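**Minutes, Fruit Table Group, Drellden House**
25 May 2024, upstairs room

The meeting was opened at 10.15. Six members were present and two had sent apologies. The minutes of the last meeting were accepted with one correction: the invoice from Sakamoto is number 2264.

**1. Fruit for the children's morning**

It was agreed to keep the mixed selection: oranges, apples, green and red, small mandarins, kiwi and cherry tomatoes. One member asked if tomatoes belong with fruit. The group decided that they stay. The stickers must be taken off the kiwis before serving. The white cloth has creases and should be ironed. 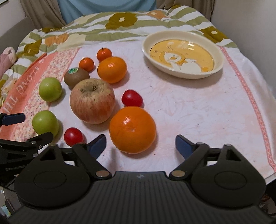

**2. Dish and covers**

The cream oval dish with the yellow print inside was discussed. It is liked by the children, but it is not large. With two apples, an orange and a cherry tomato in it, the group found it full enough, and the other fruit can lie beside it.

The flowered cover with the olive stripes was also considered for under the fruit. Opinions were divided. It hides stains better than white, but it is more difficult to wash.
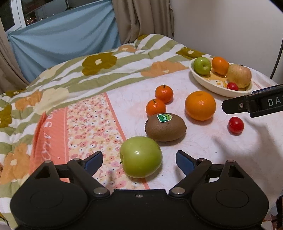 A written remark from an absent member was then read, saying that kiwis should be bought hard, four days before, and that last time they were too soft to cut. The group accepted this.

**3. Purchases**

A wooden tray from Flavovwood was proposed. Decision moved to June.

The meeting was closed at 11.05.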